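May
By Timo Buschmann

Print this page | E-mail this page

3 Use of adjustable shelving after installation

The previous section dealt with how households choose a closet system. The present one deals with what they do with it once it is on the wall. Adjustable systems are sold on the promise that shelves, rods and drawers can be moved as needs change. How often they are moved is less well documented, and the trade sources we read mostly treat the matter as settled.

We visited 100 households in Dronlow and Munham, all of which had bought an adjustable system and had lived with it for at least two years. Most had the Otum system, which hangs from a top rail and uses slotted uprights. The rest had a floor-standing unit made by Teuber, with shelf pins set into drilled side panels. Between them the households had 554 shelves that could be moved without tools or with a single screwdriver. Fixed top shelves, which both makers supply for strength, were left out of the count, as were shelves that had been screwed down by the owner.

At each visit the current height of every shelf was written down and compared with the installer's plan. Where no plan had been kept, the household was asked to recall the first arrangement, and paint marks or dents in the side panels were used as a check. Recall turned out to be poor for upper shelves and good for the shelf at waist height. Disagreements between recall and marks were settled in favor of the marks.

A shelf was recorded as moved if its height differed from the plan by one slot or more. Shelves taken out and stored elsewhere were recorded as removed. We did not try to establish how many times a given shelf had been moved, and a shelf that had gone up and come back down again would appear in our records as unmoved. The results should be read as a lower limit for that reason. 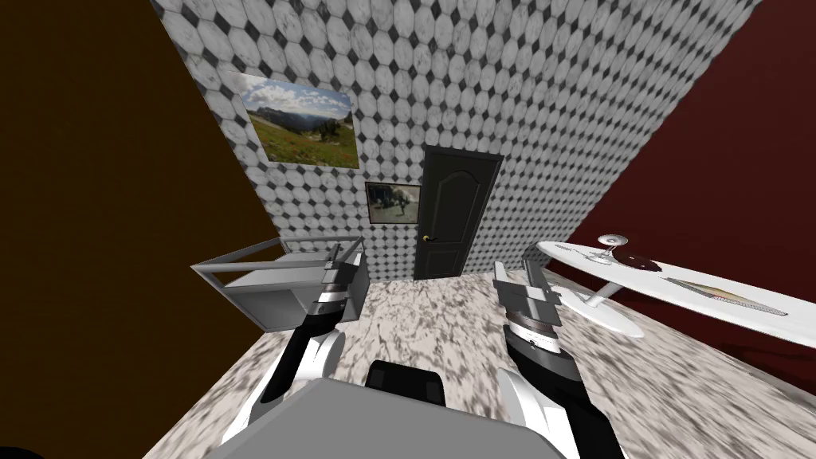
3.1 Reasons given for moving a shelf

The reason given most often was a change in what was stored, and within that group the usual case was a new container. People bought a bin or basket first and found afterward that it did not fit. The shelf was then raised by one slot, sometimes two, and the shelf over it was left alone until something else failed to fit there. Over time this produces a closet with one very narrow gap near the top, and we saw this gap often enough to give it a code of its own on the recording sheet. It was generally used for flat things such as spare pillowcases, gift wrap and folded tablecloths – or for nothing.

The second reason was children. Rods were raised as clothes got longer, and lower shelves were taken out to make room for school bags. Households with children were more willing to move parts in general, including in closets the children did not use. One parent in Munham had rearranged the hall closet every fall and kept a list of slot numbers taped inside the door for each season. She was the only person we met who kept such a list, although several others said they had meant to.

The third reason was a mistake at installation. Shelves had been set too close together for coat hangers, or a drawer could not be pulled out fully past the door trim. These changes were made within the first weeks and were remembered clearly, often with some annoyance. They tell us more about planning than about changing needs, and in the tables they are kept separate.

3.2 Reasons given for leaving a shelf alone

Households that had moved nothing were asked why. Many said the first arrangement suited them. When asked to show where things were kept, however, a good share of the same people pointed out items that had to be laid on their side or stacked in front of others. They did not regard this as a problem with the shelf. It was seen as a problem with the item, or with the amount of things owned.

Others had wanted to move a shelf and had put it off. Emptying it was the main obstacle. With the Otum system a bracket can be lifted out in a few seconds, but everything on the shelf has to come off first and be put somewhere, and in a small bedroom the only free place is the bed. Owners of Teuber units also mentioned the pins, which they were afraid of losing or had already lost. Spare pins are supplied in a small bag with the instructions, and few people could say where the bag was.

A smaller group did not know that the shelves could be moved. All of them had taken over the closet from an earlier resident of the house. We had not expected to find this and had no question about it on the sheet. The answers were written in the margin during the first visits and a question was added afterward, so the size of the group is uncertain.

3.3 Doors and access

Doors were recorded because they limit where a shelf can usefully go. A sliding door hides one half of the closet at any time, and shelves in the middle tended to be left where they were. Hinged doors gave fewer difficulties, apart from cases where hooks or racks had been added to the inner face and struck the shelf edge when the door was closed. Here the rack was nearly always moved and the shelf left in place.

Door style and knob type were noted on the same sheet, using the terms flat, framed and raised panel for the door and round, bar and recessed for the pull. Neither had any clear relation to whether shelves were moved. Knobs were nevertheless used for storage in many homes, with bags, scarves and belts hung from them, and these were recorded as informal hanging places together with door handles and bedposts.
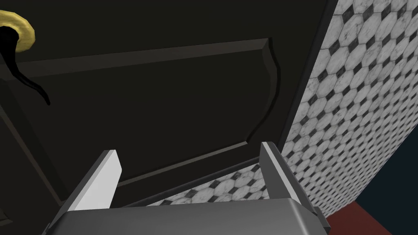
Figure 2. Dark cabinet door with raised panel and round brass-colored knob. Rendered view from close range, looking up.

Informal hanging places were more common in households that had left their shelves alone. The relation held for both systems and in both towns. We do not claim that one causes the other. A household short of rod space may add hooks because it is quicker than rearranging the closet, but it may also have had the hooks long before the closet was put in, and our sheet did not ask when they were added.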